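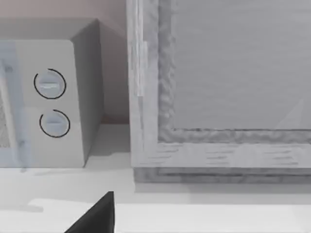 Simulated kitchen, courtesy of Honano

Ask the lead engineer at Honano when a robot will make her dinner and she laughs for a good while before answering. "Dinner, I don't know. Reheating dinner, I'm getting excited about!"

Honano is a small outfit that writes control software for robot arms, and for the past year and a half most of its effort has gone into kitchens. I spent a morning there and came away with eleven pages of notes, half of them about knobs. She loves knobs. She would talk about them all day if her team let her.

"A person grabs a dial without looking, half asleep, with a baby on one arm," she said. "For us it's a real piece of work. You have to get to the right spot, you have to line up with that little ridge across the middle, and then you have to turn without sliding off. And then stop turning, which was its own two months."

The microwave is where they started, and they began with it in simulation. A rendered counter costs nothing to reset, she told me, and the arm can practice through the night with no one sweeping up afterward. The current test, which they call Rimodow, has 316 separate kitchen tasks in it, from pulling a drawer to setting a timer dial. Each gets tried 1000 times before anyone is allowed to say it works.

So does it work? She rocked her hand back and forth. "Doors are good. I'd put our doors in front of anybody. Dials are good if there's one dial. When there are two, one over the other, and they look almost the same, the arm will sometimes walk up with total confidence and turn the wrong one. So you asked for two minutes and you got a change of power level."

I wanted to know how much of that carries over to a real kitchen, with crumbs and a sticky handle. Less than she'd like, she said, and she was cheerful about it. In May the team moved a set of the tasks over to a test apartment in Klinhom, and the first week was rough. The cabinet doors there were heavier than the ones in the simulator. One of them had a hinge that caught halfway, and the arm just kept pulling politely until someone hit stop.

"I was thrilled with that hinge," she said. "Everybody else was miserable and I was running around going, look, look, it doesn't know it's stuck! You can't fix that until you see it. Now we have sticky hinges in the simulator too - all kinds of them."

She is just as frank about shop floors, where people tend to assume the problem is solved. A partner company, Koltus, runs arms that load parts into trays, and those are wonderful as long as the tray is where it was yesterday. Move it a hand's width and somebody gets a phone call. In her view the home work will end up helping the factory more than the other way around, seeing that nothing in a home is ever where it was yesterday.

What would she trust a machine with in her own house today? She thought about it for longer than I expected. Opening and closing things, yes. Wiping a flat counter, yes, if she cleared it first. Turning on the microwave, "with me standing there." Glassware, no. Anything involving soup, no, and she held up both hands as she said it.

Before I left she pulled up one more run for me, an arm coming in toward a dial very slowly, and leaned so close to the monitor that I had to look around her. "Come on," she told it. "Top one. Top one."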